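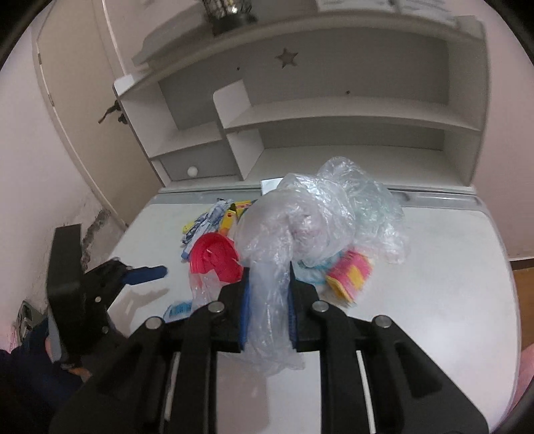
Lists home | Archive | Threads | Search | Help

Subject: Re: Jaw stays closed after trigger release, thin plastic
From: Natsumi Katayama
To: handheld-grippers list

Hi Ronaldo, hi all,

Replying on the list and not privately, as two other groups have asked me the same thing since April. Ronaldo's message is quoted below with the log lines trimmed out.

> From: Ronaldo Nogueira
>
> We have had a fault on one of the hand-held units and I would like to
> know if anyone has seen it. The task is clearing a table of packaging
> and small household things. The operator closes on a clear bag, lifts,
> moves to the bin, lets go of the trigger, and the jaws stay shut. The
> trigger itself comes back to rest. The width reading also goes back to
> open, so the recording shows an open gripper while the jaws are still
> holding the bag.
>
> It has happened 15 times in 115 grasps, always on bags or film. We have
> not seen it on the silicone bowl or the wrappers. Yi-an Wang was
> operating for most of them and Kanini Ndung'u for the rest, so I don't
> think it is one person's grip.
>
> The last one is the reason I am writing. Kanini put her free hand in to
> pull the bag out, the jaws let go and then snapped shut again on the
> side of her finger. Bruised, skin not broken. We have stopped using
> that unit.
>
> Pads are the dark blue textured ones. Linkage is the Brunditz kit,
> assembled here. Is this a spring problem or something else?
>
> Ronaldo

Sorry to hear about Kanini's finger, and thanks for writing it up properly. Please log it as an injury at your end even though it was small. Ours went unlogged the first time and we had nothing to show when we asked for money to replace parts.

We had the same fault on two units. It was two separate things that happen to show up together.

First, the film gets into the slots. Below the main body, between the arms, there are the two vertical rails that the carriages run on. When you close on one bag out of a big bunched pile, the rest of the pile comes up with it and presses against the underside of the tool. A loose corner works its way through the slot and gets pulled in beside the rail as the jaws close. When you release, the return spring has to drag the carriage back over a fold of plastic, and it often can't. Then somebody tugs the bag, the fold comes free, and whatever is stored in the linkage goes all at once. I think that is what caught Kanini.

You can check for this without taking anything apart. Shine a torch along the rails with the jaws closed and look for a shred or a cloudy smear. We found both. Plastic that thin leaves very little behind, so look at it from both sides before you rule it out.

Second, the width sensor on that kit reads the trigger side of the linkage and not the jaw. If the coupling between them has any slack, the trigger can return while the jaw stays where it is, and the reading follows the trigger. Yours is clearly doing this. Ours had slack because the four screws across the top of the body had backed off. They were fine when assembled. After 50 or so sessions two of them could be turned with fingers.

What we did, in order:

Took the unit out of use and taped over the trigger so it couldn't be picked up by mistake.

Removed the top screws, cleaned out the old threadlocker, and refitted them with a medium grade. Ye-ji Seok does the fitting for us and she marks each head with a paint pen across to the body, so a turned screw shows straight away. She checks the marks at the start of every shift.

Cleaned the rails with a dry lint-free cloth. Don't oil them. We tried a light oil from Herkico in the first week and it collected dust and made the film stick worse.

Put a strip of thin plastic sheet across the slots on the bag side. It is ugly and it needs replacing every few days, but we have had no film in the rails since it went on.

Cycled the unit 20 times empty and 20 times on a single bag, with a ruler next to the jaws, writing down the true opening against the reading. Anything more than two millimetres apart and it goes back to the bench.

On the pads, I would leave them alone. We did swap to a smoother set from Grandent for a while, thinking the texture was holding the bag. The bag slipped more and the jam rate stayed the same.

On the rule for hands: if the jaws don't open, the operator says "stuck", rests the tool on the table, and uses a blunt wooden stick to push the film out from the far side. No fingers between the pads at any time, including when the reading says open. It slows things down and people will complain. Yi-an might like to know our operators got used to it inside a week.

You will also want to go back through the recordings. Any grasp on that unit where the width goes to open and the bag is still between the pads in the video is labelled wrong. We had a script that tried to find these from the width trace alone and of course it couldn't. In the end we watched them. If you have already passed data on to the Kırmızıgül people, tell them which unit it came from so they can hold it back.

Two questions for you. Does it only happen when the bag is still attached to a pile, or with single bags lying on the table as well? And are the jams spread through the session or mostly towards the end? Ours were nearly all late, which is what made us look at the screws.

I can send Ye-ji's drawing of the slot cover if you want it. It is a sketch with dimensions and has no CAD file behind it.

Natsumi

Previous message | Next message | Reply to list | Contact the list owner | Back to top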